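Seasoning carbon steel on an induction hob

I moved from gas to induction in June and spent the first month undoing most of what I thought I knew about looking after pans. These are my notes, mainly so that I stop repeating the same mistakes.

The hob is a Drusberg with four zones. The largest is marked for pans with a base of up to 28 cm, but the coil beneath it is noticeably smaller than the printed ring. With a thin carbon steel pan you can find the edge of the coil by heating a film of water and watching where it starts to bubble. On mine, the outer band of the pan lags well behind the middle at anything above setting 5. On gas the flame climbed the sides and hid this.

It matters for seasoning, which is a layer of oil heated until it hardens and sticks to the metal. If the middle reaches that point and the rim does not, you get a hard brown disc surrounded by a tacky ring. The ring picks up lint and comes off on the first piece of kitchen roll. I did this twice before I changed the method.

The second problem is warping. Induction puts heat into the base quickly, and a thin base that heats faster in the middle than at the edge has to go somewhere. Mine went downwards by a small amount, enough that the pan now spins on the glass if you nudge the handle. Blair Tosh, who has cooked on induction for longer than I have, told me to start every pan on setting 2 and leave it there for several minutes. I ignored this advice and own a spinning pan.

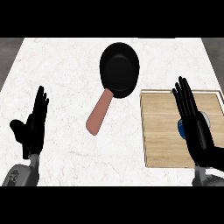 The method I have settled on uses the oven for the first coats and the hob only for upkeep. Strip the pan back to bare metal, wash it, and dry it over a low heat until no moisture is left. Rub in a very small amount of oil, then wipe it off as though it had been put on by mistake. What remains is the right quantity. Put the pan in the oven upside down at 200 degrees for an hour and let it cool with the door shut. Repeat until the colour is even.

An oven only suits a pan whose handle can take the heat. My older Vomau has a riveted steel handle and goes in without trouble. The Chisholm has a plastic grip held on by a single screw, so the grip comes off first and the screw goes in a saucer.

I tried three oils. Rapeseed was the easiest to get thin and gave the most even result. Sunflower was much the same. Linseed looked excellent for a week and then flaked off in pieces the size of a fingernail – I would not bother with it again.

For daily use, I wipe the pan out while it is warm, rinse with hot water if anything has stuck, and dry it on setting 2. A little washing-up liquid does no harm to a hardened coat. Tomatoes and vinegar do, and I keep a stainless pan for those.

I also weighed the new Fomska skillet before its first coat and after its last, at 630 g both times on kitchen scales that read to the gram. The finished layer is too light for my scales to register. The oven coats have held up so far, apart from a dull patch near the rivets where I suspect I left some of the factory wax. I will strip that one again when I next have the oven free for an afternoon.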